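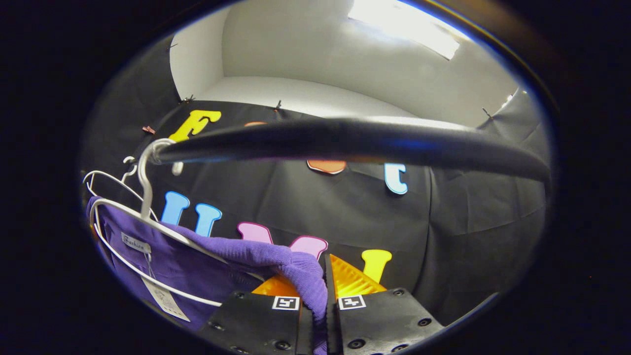 Purple knit on a white wire hanger, black rail, price tag still on its string.

Re: [stockroom] wire hangers and knits

> We moved the Nelteo shop to white wire hangers in December and the
> sweaters are getting shoulder points. Is it the hanger or the weight
> of the knit? Also, where do you hang the price tag?

Mostly the hanger. Wire carries the load on a narrow line, and a heavy knit stretches at both ends of it. At Ulora we set a limit of 9 days on wire for any sweater, then it gets folded. Light cardigans have lasted 28 without a mark.

Two things to check:

Loading. Feed the hanger in from the hem. Pulling it through the neck stretches the collar and strains the stitching on the brand label.

Tags. String only, no plastic barbs - they leave holes in open knits. Hang the tag lower than the label so the two don't overlap.

We ordered 2,000 padded covers from Wesik for the heavier stock. Roughly 3 percent arrived split at the seam, so inspect before you put them out. I have not tried the Reddy version.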